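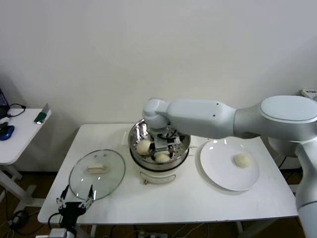 8 December 2019 – The Pemer neighborhood kitchen will open its winter dumpling course again next month, after two years without it. The course was stopped when the old hall on Larero Street closed, and in November the city gave the group a room in the Chung building. Pao-chu Hsiao, who teaches the course, says the new room has no gas, so all the cooking will be electric. A round stainless-steel steamer basket with small holes in its floor, set on a white electric base, is enough for one table of students, and she prefers it to a big pot.

There are 48 places, and more than 200 people have asked for one. Names will be drawn on the last evening of registration. People who live in Pratora can also apply, but residents of Pemer go first.

The course has 9 evenings. The first evenings are for dough and folding, the later ones for fillings with cabbage, mushroom and pork. Zdeňka Štefanec, who keeps the list, asks everyone to write down food allergies on the form. "Last time many people forgot this," she said.

Forms are at the library desk. The fee is paid at the first lesson – cash only.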